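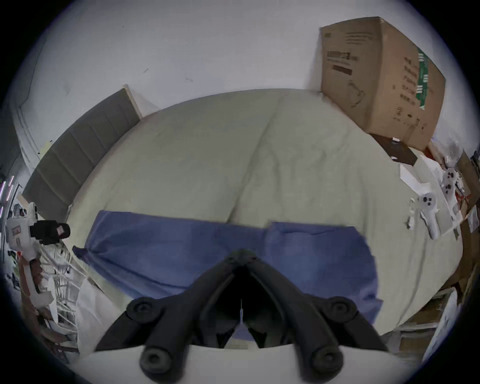 2월에 플레스타리 오픈데이에 다녀온 이야기를 이제야 올립니다. 원래는 집에 오자마자 쓰려고 했는데 메모가 너무 길어져서 며칠을 묵혔어요. 집안일 로봇을 가르치는 과정을 직접 보여 준다기에 커다란 로봇이 척척 빨래를 개는 무대를 상상하고 갔는데, 제가 제일 오래 서 있었던 곳은 침대 옆이었습니다. 연갈색과 연두색 사이쯤 되는 이불 위에 파란 천이 하나 구겨진 채 놓여 있고, 그 앞으로 손에 드는 검은 집게가 쑥 들어오는데, 저는 그 순간부터 벌써 좋았어요!

2/
안내해 주신 분은 미르얌 비저 씨였어요. 목소리가 조용조용해서 다들 바짝 붙어 서서 들었습니다. 로봇한테 천을 다루는 법을 알려 주려면 사람이 먼저 집게를 들고 같은 동작을 해 봐야 한대요. 그날까지 모은 천 다루기 기록이 475개라고 하셨는데, 뒤에 계시던 어르신이 "우리 집 빨래보다 많네" 하셔서 다 같이 웃었습니다.

3/
컵이나 상자는 모양이 그대로 있으니 그나마 낫고, 천은 잡는 순간 모양이 바뀌어서 어렵다고 해요. 듣고 보면 당연한 말인데 저는 수건을 그렇게 많이 개면서도 그런 생각을 해 본 적이 없었거든요. 모서리가 어디로 숨었는지 찾고, 한 겹인지 두 겹인지 손끝으로 알아채고... 사람은 드라마 보면서도 하는 일이잖아요. 집게 두 갈래로 파란 천 끝을 모아 쥐면 나머지는 제멋대로 주름이 져서 퍼지는데, 그 주름이 매번 다르다는 거예요. 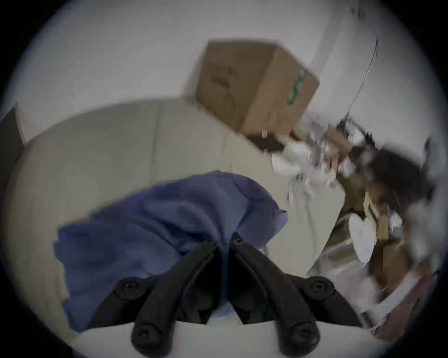
4/ 제가 한 질문
"왜 굳이 이렇게 어수선한 데서 하세요?" 하고 여쭤봤어요. (나중에 생각하니 좀 실례였나 싶어요.) 그랬더니 옆에 있던 태너 모린 씨가, 사람 사는 방이 원래 그렇지 않느냐고 되물으시더라고요. 벽 쪽에 골판지 상자도 있고 포장재도 쌓여 있는 데서 잘해야 진짜 집에 가서도 잘한다고요. 저희 집 작은방이 떠올라서 고개를 아주 크게 끄덕였습니다.

5/
체험 순서도 있었어요. 번호표가 17번이라 꽤 기다렸는데, 앞사람들 하는 걸 구경하느라 지루할 틈이 없었습니다. 막상 잡아 보니 생각보다 손목에 힘이 들어가요. 저는 욕심을 내서 천을 한꺼번에 많이 집으려다가 두 번이나 놓쳤고, 초등학생쯤 되어 보이는 친구는 살살 다가가서 단번에 집더라고요. 요령이 뭐냐고 물었더니 "그냥 천천히요"라고 합니다. 네, 선생님.
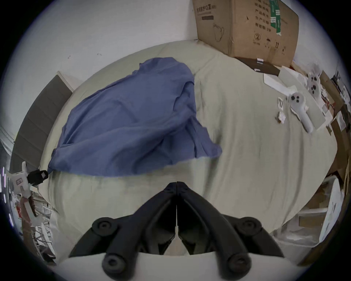
침대 위의 파란 천과 검은 집게. 오른쪽에는 흰색 컨트롤러들.

6/
아쉬웠던 점도 적어 둘게요. 설명 자료가 영어로만 되어 있어서 같이 간 엄마가 조금 심심해하셨고, 통로가 좁아서 뒤에 선 분들은 집게 끝이 잘 안 보였을 것 같아요. 설문지에 써서 내고 왔으니 다음에는 나아지면 좋겠습니다. 그래도 질문마다 서두르지 않고 대답해 주신 건 정말 고마웠어요.

7/
다녀온 뒤로 빨래 갤 때마다 제 손을 보게 됩니다. 어제는 수건 한 장을 일부러 두 손가락으로만 개 봤는데 한참 걸렸고, 결과물은 보여 드릴 수가 없어요 ㅎㅎ 혹시 다녀오신 다른 분 계시면 어떤 코너가 좋았는지 댓글로 알려 주세요. 저는 엄마 다리가 아프셔서 2층은 못 보고 왔거든요.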